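**Product review: Darko grey plastic crate, used as a dish rack**

The Darko crate was assessed by the Household Equipment Section at Pralcombe for use in shared kitchens. The assessment covered capacity, stability and ease of cleaning, with everyday plastic tableware of the kind supplied to residents.

The base is a lattice of diagonal ribs with small square openings between them, and a raised rim runs round all sides. The crate was placed on a wooden table beside a red tray holding bowls, a fork and a chopstick. 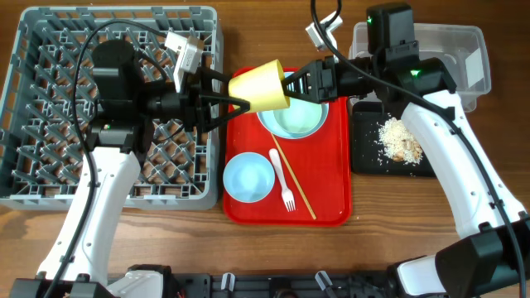

Larger bowls may be stood on their sides against the lattice without difficulty. Cutlery is less well served. Forks laid flat tend to catch in the base, and a separate holder is recommended. The supplier, Sketby, does not include one.

The open walls allow air to pass freely, but they also allow water to reach the surface beneath. Kitchens with wooden worktops should provide a drip mat. Residue collected where the ribs cross, and a stiff brush was needed to remove it. The crate was washed 40 times during the trial and showed no cracking.

Small white plastic ties or clips are fastened along the inner edges of the crate. Cleaning staff should work round them with care.
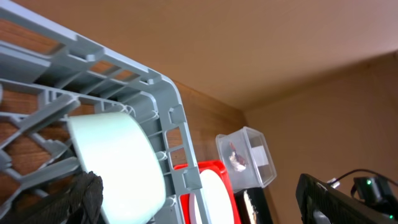 Pralcombe, November

The Section rates the crate 59 out of 100. It is suitable for bowls and cups in kitchens serving small groups. It is not recommended as the only rack where cutlery is washed by hand.

Assessment by Ewurabena Dogbe and Jannik Kohlhase. Approved for circulation by Selina Strebel.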